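Ticket 3636
Queue: Kitchen and Breakout, Clastalthorpe office
Subject: Snack tray not being restocked / items arriving in wrong container
Priority: Low (raised to Medium by requester, put back to Low by Facilities, raised again)
Status: Pending supplier
Opened: 12 June 2026

Reported fault

The second floor snack order from Drurnik is meant to be split in two before it goes out. Anything chilled goes on the white tray. Anything dry, meaning biscuits and the like, goes in the clear box. For the past fortnight the split has gone wrong more often than right. We have had crackers on the tray, a yoghurt in the box over a long weekend, and one morning both containers stacked inside each other with a satsuma in between.

Steps already tried by requester: moved things back by hand. Put up a notice. Took down notice after somebody corrected its punctuation. Put up corrected notice.

Facilities, first reply

Thanks for raising. Please confirm which layout you are on. The old layout (one big bowl, free for all) was retired last September and is no longer supported.

Requester

We are on the tray and box layout. We have been on it since the day it was announced, when there was a slide show.

Facilities

Understood. Checked the order template and found line 2 set to "any container". Changed to "tray" for chilled and "box" for dry. Please test with the next delivery.

Requester

Tested. The biscuits are now at the box end of the table, so that half is an improvement. The tray is less clear cut. It has a bag of orange sticks, crab sticks by the look of them, and a small black packet that I did not order and cannot place.
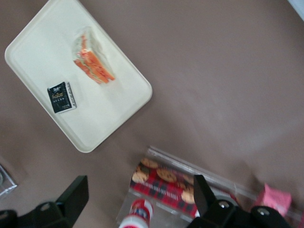
Attachment 1: tray and box after template change, second floor table

Facilities

Looks much better. Can you read the name on the black packet? We have nothing black on the order.

Requester

It has gold lettering in a fancy typeface and as far as I can tell it says "Fake". I assume that is me misreading it, or else it is the most candid packaging in the building. There is smaller print underneath which I can't make out from the picture, and the packet itself had gone by the time I got back from the meeting.

Facilities

Searched the Drurnik catalogue for "Fake". No results. Searched for "Fate", "Fakir" and "Cake". The last one returned 681 results and we stopped there. We will put it down as an unlisted extra and ask them.

Also, are the crab sticks meant to be out? The tray is for chilled goods, but the tray is not itself chilled. This came up in the Boltier office and ended with a memo.

Requester

The tray is supposed to go into the fridge. It says so on the laminated sheet. The sheet is on the fridge, where you would only see it if you were already putting the tray in.

Facilities

Noted. Action: copy of the sheet to go on the table as well. Split into its own ticket, as one ticket can only have one fault.

Supplier response (pasted by Facilities)

Drurnik say the template is correct at their end and that extras are added "at the packer's discretion" to orders over 1150 points. They don't say what the points are. We didn't know we had any.

Requester

Can we switch the discretion off?

Facilities

There is a tick box for it under Choi, which is what they call their preferences screen. It was greyed out. Logged out, logged in, and it was still greyed out, but in a slightly different place. Have asked Drurnik to untick it from their side.

Workaround until then: treat anything unfamiliar as dry and put it in the box, unless it is squashy, in which case fridge. Crab sticks to the fridge on arrival, whoever gets there first. Biscuits need no action and seldom last long enough to get any.

Requester

Fine. Please leave this open. The last one was closed as resolved while I was still holding the yoghurt.

Facilities

Left open. Next check after the following delivery.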